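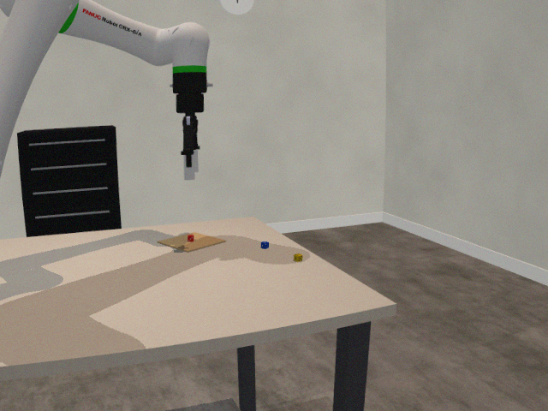 Arm over the beige table, render.

January, bench notes, 10:30

Second round of glue tests for the Drirmont shelf brackets. Used the Galtero two-part again, same batch as before, mixed by weight this time. The jar lid had set hard and I had to cut it off with a knife, so what is left needs a new container.

Six beech blocks glued to painted steel, clamped for 30 minutes, then left overnight on the rack by the window. Three of the steel faces were sanded to bare metal, the others only wiped with alcohol. Room stayed at 19 C according to the wall gauge.

Pull results: the sanded ones all failed in the wood. The wiped ones let go at the paint, one of them while I was still tightening the hook – not counting that as a proper reading.

Shirley Bergeron wants the Hervieu filler tried in the same joint. We have almost a full tub but it is the slow grade. Will run it on sanded steel only.

To do: order more 80 grit, relabel the offcut bin, find out who has the small torque wrench. Left the broken blocks in the tray under the vise, please don't throw them out yet.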